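Vondico Home Blood Pressure Monitor Review

My doctor asked me to keep a record of my blood pressure at home for a month before we talked about changing my pills. I had an old wrist model that gave a different number every time I moved my arm, so I bought the Vondico upper arm monitor instead. I have used it twice a day since then.

Setup took a few minutes. The batteries go in the back, you set the clock, and you pick user 1 or user 2. Each user gets separate storage, so my wife's readings do not end up mixed with mine. The clock buttons are small and you have to hold one of them down to move past the hour, which the manual mentions only on the last page.

The cuff is the best part. It is stiff enough to slide on with one hand and the tube does not twist. It does get tight on the first squeeze, and people with sore arms may not like that. A larger cuff is sold separately, and I think it should come in the box.

I took the monitor to my appointment and the nurse, Gisela Ruppert, checked it against the one in the office. The top number was 2 points higher on mine and the bottom number was the same. She told me to sit with my feet flat and wait five minutes before each reading. My morning numbers came down once I started doing that.

The memory holds 339 readings per user. There is no app and no way to send the readings to a computer, so I copy them into a notebook. That suits me, but my brother-in-law returned his for that reason.

The screen has large digits but no backlight. In a dim bedroom I have to carry it over to the lamp. The carrying bag is thin and the zipper already sticks.
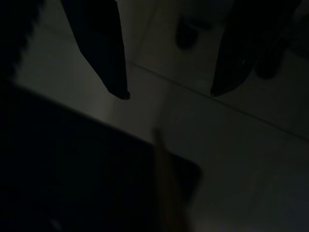 I would still buy it again for the cuff and the steady readings, and I have ordered the larger cuff for my wife.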